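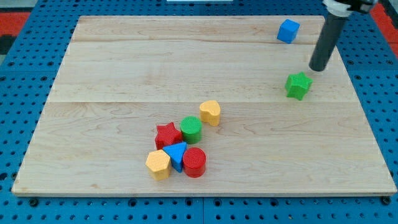 Lab 4 handout: The push that did not stop
Robot Safety and Fault Analysis, Lestudbridge
Prepared by Kadri Kļaviņa, March 5, 2026

1. Background
The task is block pushing. The arm carries a rod with a rounded tip, and it must bring one named block to another, for example the green star to the blue cube. The tip should travel just above the board and never press into it.

2. What happened
In December the Hennessy cell had a fault in run 748. The tip pushed a block over the far edge of the board and continued to move. The tip then went down and pressed on the table until a student used the emergency stop. No person was hurt. The rod was bent and we had to replace it.

3. What the log shows
The camera messages stopped at step 865. The Orkex controller did not report an error. It used the last good block position again and again – for the controller, the block was still in its old place. The watchdog limit was set to 10 seconds, and this is much too long for a moving arm. The height limit was also switched off after a calibration, and it was not switched on again.

4. Rules from now on
Check the height limit before each session and write the value in the Junolberg logbook.
Keep one hand near the emergency stop during the first 30 runs.
Do not reach over the board to correct a block while the arm is enabled.
If the camera picture freezes, stop first and look for the reason later.

5. Homework
Draw the chain of causes for run 748. Mark which fault was first and which protection was missing. Then propose a new watchdog limit and explain your calculation – one page is enough.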